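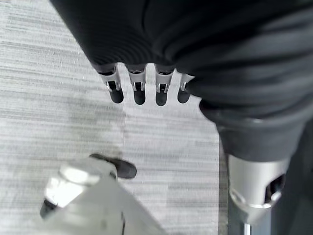
Dark fabric gathered into a rounded hem, with soft folds above it.

The mending shop on the main street of Zirstead opens at nine and is usually busy by ten. Melahat Ekinci took over the lease in March, after 24 years of sewing for a coat maker in Grerisance. She charges by the job and writes each price on a paper tag before the customer leaves.

Most of the work is hems and cuffs. Winter coats come in with torn linings, and school pants come in to be let down. A plain hem costs less than lunch. A new lining takes her most of a day and can cost more than the coat did, and she tells people that before she starts.

"Some of them keep the coat anyway," Ekinci says. "It was their father's, or they like the pockets."

Her thread comes from Seixas, a small supplier that sells it in boxes of 30 spools. She buys black and navy most often. Odd colors she matches by daylight at the front window.
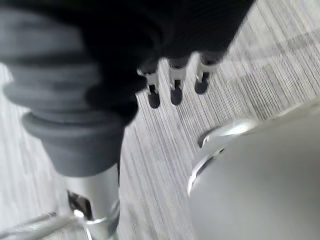
Can a worn cuff be fixed at home?
A frayed edge can be turned under and stitched by hand with a double thread, as long as the cloth above it is still firm.

Simone Amaral, who works the counter three afternoons a week, learned to sew at 70. She started with buttons and now does all the zippers. The shop is closed Sundays, and coats left for lining are ready in two weeks.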